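Re: [clearout] One box for all the odds and ends?

On Friday Lumturie Gashi wrote:
> Just put it all in the one box. Snacks, tissues, the cloth, everything. It saves hunting around later.

I'm not convinced. Food in with a tube of who knows what – and the cloth on top of that? The orange packet and the cloth:

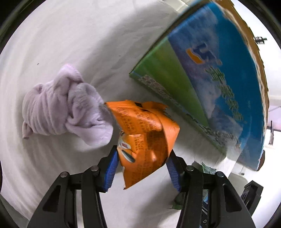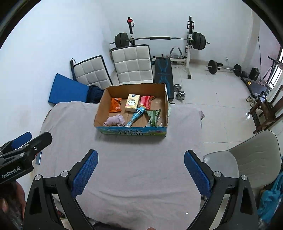

I'd still keep the snacks apart. A box with sky and grass printed on it is no better than a plain one if you have to tip it out to find a tissue.

Lumturie answered that tipping it out takes 2 seconds, and that the Zudach crates had dividers and people ignored them anyway. Fine, but then who's writing the label?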